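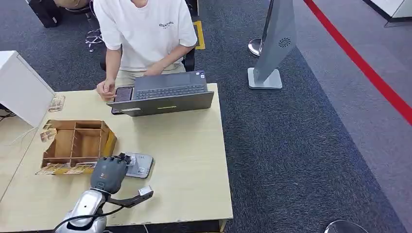

Laptop on a wooden table, a phone held beside it, and a wooden organizer box.

Home internet usage way over what we think we use

Trinity Mercado
We're on the Ister home plan with a 900 GB monthly limit. Never had a problem until September, when they said we used 1,404 GB and added $60 to the bill. Two adults, one of us works from home, no gaming. I called and they read the same number back to me. Our router is a Kesomeck, not theirs, and its own page shows 1,033 for the same month. How do I find out which one is right, and can I get the charge taken off?
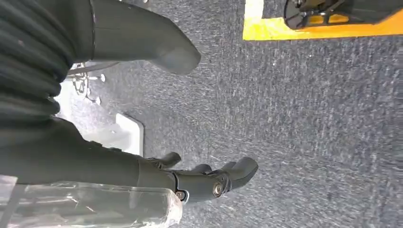

We do stream TV most evenings but that hasn't changed. The only new thing is that I turned on photo backup on both our phones at the end of August.

Aled Vaughan
Check the dates first. The router usually counts from the first of the month, and your billing period may start on some other day. If it starts on the 20th, say, you're comparing two different months. Set the router to reset on the billing date and let it run one full cycle.

Then look at the backup. If it was sending years of photos and video, that could be several hundred GB all by itself - and it only happens once. The backup app should show how much it has stored.
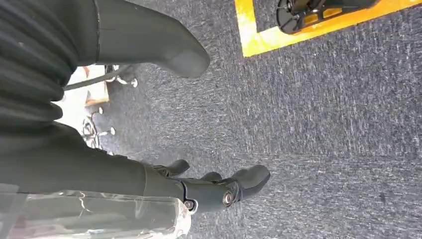
As for the charge, call back and ask for billing, not tech support. Ask whether they give a one-time credit for a first overage. I got mine on a Thursday morning after being told no the night before. Also ask for the daily usage breakdown. If a few days are huge and the rest look normal, you have your answer.

Napaporn Tanasarn
just get unlimited, ours was the same every month and I stopped arguing with them 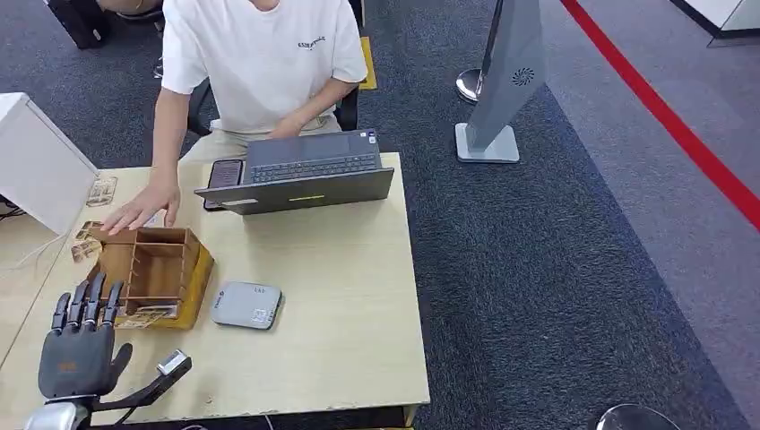
Wanpen Chaimongkol
Do uploads count toward the limit, or only downloads?

Aled Vaughan
Both count on my plan. The plan terms have a line on it under data usage, so check yours - some providers only count downloads.

Contact us | Terms | © Wido Community Help | Back to top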